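Home | News | Clubs | Contact

31 July 2026, by Kavinda Sikder

I popped in to see the blocks table at Goltdale (my favourite corner!) and came away wanting to build something. Shafiq Kodikara tells me they've cut 50 new wooden cubes for November.

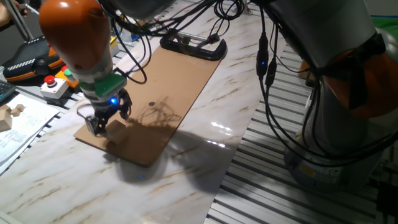
Cimley Makers' Club

I do love a little plain cube on a long strip of brown cardboard, and that marbled white top looks rather smart. Two of us are sanding the rest, so come and help!

Contact us | © Cimley Makers' Club | Back to top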